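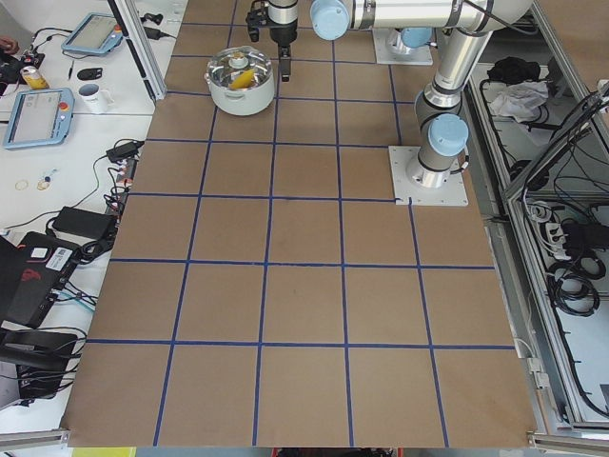 Process Equipment Planning Group

Visits > Reports > Limesov open lab day

Reading time: 4 min
Print this page | Send by e-mail

Visit report: Limesov open lab day, 5/10/25

The purpose of the visit was to collect planning data for the kitchen handling cell that Flostavach intends to request in the next equipment round. Limesov runs its arms on cookware, and its table is close in layout to what we have sketched. We spent the morning at the table and the afternoon with the people who keep the purchasing records.

Table and floor space

The work surface is brown kraft paper on a large rectangular table, marked into cells with blue tape. Paper and tape are booked as consumables. Our draft had a printed mat with a fixed grid; I recommend dropping it. The tape can be moved when the cell pitch changes, and a scuffed sheet is replaced without a purchase order.

Both arms stand on square white mounting plates placed on the grid. Limesov advised us to order the plates together with the arms. On their own build the plates were ordered separately and the arms stayed crated for 17 days.

The side bench was undersized in our plan. Each arm comes with a teach pendant, and both pendants have to lie where an operator can reach the red stop buttons. Power adapters, a laptop and the usual small items take up the rest. We had allowed one narrow shelf. The revised drawing should show a bench along the full length of the table, with a cable tray between the two. The tray is our own addition. At Limesov the cables are gathered against the table edge, and in the enclosure they hang inside and run along the rails.

Grippers and test objects

The arm in use carried a black parallel-jaw gripper with two narrow fingers. The work at the table was with a lidded pot, which is also the first item on our own object list. Pots set the required jaw opening, and the side handles and the lid knob set the finger shape.
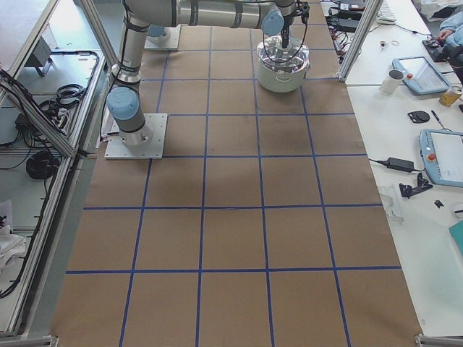
Pots also set the payload. Our full list includes a filled pot at 1670 g, and that figure has to be read against the payload at full reach, with the gripper and its cabling already subtracted. Two of the three offers we hold quote payload at the flange only. Both suppliers should be asked to requote before February.

Finger sets should be a separate budget line. Limesov stocks spares and treats them as wear parts. The Šimek offer includes one set; the Dastach offer includes none and lists them at 221 each. For two arms and the first year I would plan on four sets in either case.

Wrist camera

We had treated the wrist camera as an option for year two. After the visit I would move it to the initial order. Glass lids return strong glare, and a single fixed view from the side loses part of the table whenever an arm segment passes in front of it. A wrist view shows the fingers against the tape at close range, which is useful when checking an approach. The cost is one more cable along the arm and a mount that must clear the jaws. The Šimek mount is listed at 640 and fits the flange we specified. Dastach has not confirmed theirs.
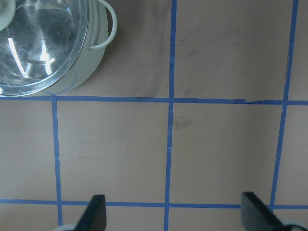
Wrist view at the Limesov table: lidded pot, tape grid and both gripper fingers.

Enclosure

The enclosure next to the table is built from aluminum extrusion with see-through panels. Extrusion is easy to alter and we should keep it in the plan. Add a power strip to the enclosure line, plus a shelf, neither of which is in the current parts list.

Changes to the request

Remove: printed mat.
Add: kraft paper and tape (consumables), full-length side bench, cable tray, four finger sets, wrist camera with mount, power strip and shelf.
Hold: choice of arm supplier, until payload at reach is quoted in writing.
Open: whether the second arm can be deferred by one budget year. Limesov's view was that a second plate should be ordered now in any event, so that the grid is laid out once. I have left it in the draft with a note.

The revised parts list will be filed with the Flostavach request after the Dastach reply comes in.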